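KILVILLE, Nov 8, 2019 - Ustico Robotics is asking customers to stop unattended use of its Goodwin gripper controller until a software update has been installed. A fault in release 2 of the controller software can cause the gripper to let go of a part after a short loss of signal from the arm.

The company has 871 of the controllers in service. Of those, 658 are running the affected release. The rest are on the earlier release and don't need any change.

No injuries have been reported. One customer reported a cracked glass fixture, and Ustico has paid for a replacement.

The fault was first reported in February by Landness, a contract assembly shop that uses the controller to load small parts into trays. Operators there found parts lying next to the trays at the start of a shift. The arm had carried on with its program and the controller log showed no error. Ustico at first put the reports down to worn finger pads and sent new ones. The drops continued.

"We sent them pads and we should have sent an engineer," said Bronwyn Costigan, head of customer support at Ustico. "That cost them months, and I've told them so."

Engineers at the Kilville test lab later traced the problem to the way the controller restarts its link to the arm. When the signal drops and comes back, the software reads the grip force as zero for a moment. In most cases it corrects itself. If the arm is moving down at the time, the controller can treat the zero reading as a finished placement and open the fingers.

Jiahui Xue, who led the investigation, said the lab moved to block stacking after trials with customer parts gave mixed results. "A stack is easy to judge. If the release comes early, the block isn't where it should be, and you don't need a gauge to see it," Xue said.

The repair has been through 1,000 stacking cycles with the signal cut on purpose in each one. There were no early releases. The same test on the affected release is still being written up and will be sent to customers with the service bulletin.

Block handling at the Kilville test lab:

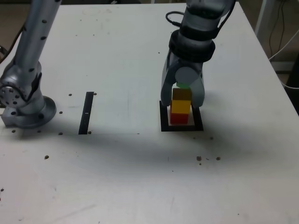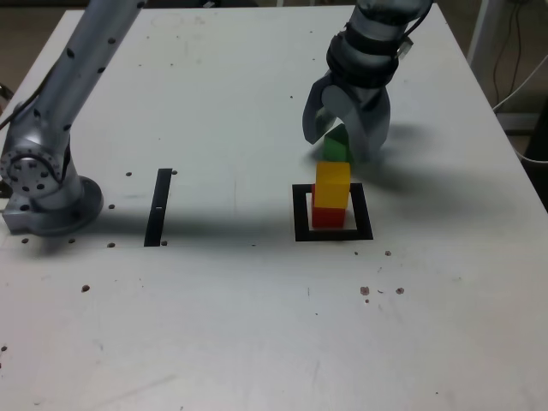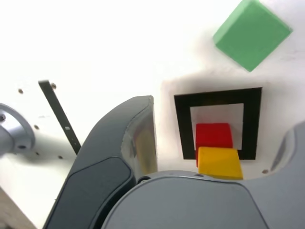
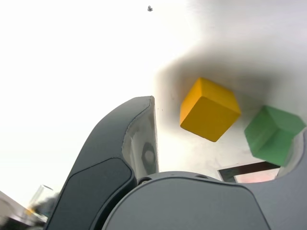 Customers with the affected release should take these steps now:

- Keep people out of the area under the gripper whenever the arm is powered.
- Don't run the gripper unattended, including overnight.
- Don't use it to carry glass, liquids or anything with a sharp edge.
- Check that the signal cable is fully seated at both ends. A loose cable makes the fault more likely, but a tight one does not rule it out.

The release number is shown on the controller's start screen. The update is free and takes one restart. Sites that can't install it themselves can ask for a visit from a field technician, also at no charge.

Warrick Wihongi, Ustico's safety manager, said the controller will now stop the arm and hold its grip if it loses the signal. An operator has to clear the stop by hand. Some sites will see more stops than they are used to, he said, and should report them.

Customers who have had parts drop without a logged error are asked to save their controller logs before updating, as the update clears them. Logs and requests for a visit should go to Elsie Ruddock in the Ustico service office.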